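Fake Flowers, Second Look
Gallery – tables, stems and other doubtful decor

I have never liked artificial flowers. They collect dust, they fool people for four seconds, and the catalogs that sell them insist on the word "lifelike." So when Do-yoon Ham asked me to put together a page on the bunches we tried out upstairs in September, I agreed on the condition that I could complain.

The stems came from two suppliers, Guta and Vodus. The Guta list runs to 1312 items, and I would guess most of them are the same rose in a different pink. We tried 52 bunches and kept 3. Do-yoon thinks that is harsh. I think it is generous – one of the three is only still here because it hides a scratch on the sideboard.

My rules were simple. A bunch had to look decent from the side as well as from the top. The leaves had to bend and stay bent. And it had to cost less than a year of supermarket tulips, which I put at around 88 dollars, and which at least smell of something.

The sellers say to "fluff" each bunch before use. I was suspicious of this and still am. Fluffing mostly means pulling apart leaves that were packed too tightly in the first place, and it should be their job. Still, a bunch straight from the box looks like a shaving brush, so do it.

Color matters more than the label admits. Strong reds and blues give themselves away across a room. Pale shades get away with more.

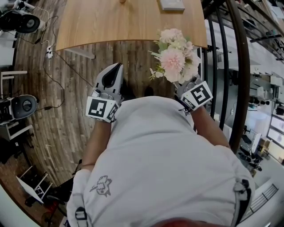

Pale pink and cream with green leaves, and one big bloom in the chrysanthemum line doing most of the work. I wanted to hate the pink. I'd put it on a light-brown table like this one, though I wouldn't call it lifelike.

Do artificial flowers need cleaning?
About once a month, with a soft dry brush, working from the center of each bloom outward. Skip the scented sprays sold for the purpose; plain dusting is enough for most fabric petals.

Next gallery: dried grasses. I have doubts about those too.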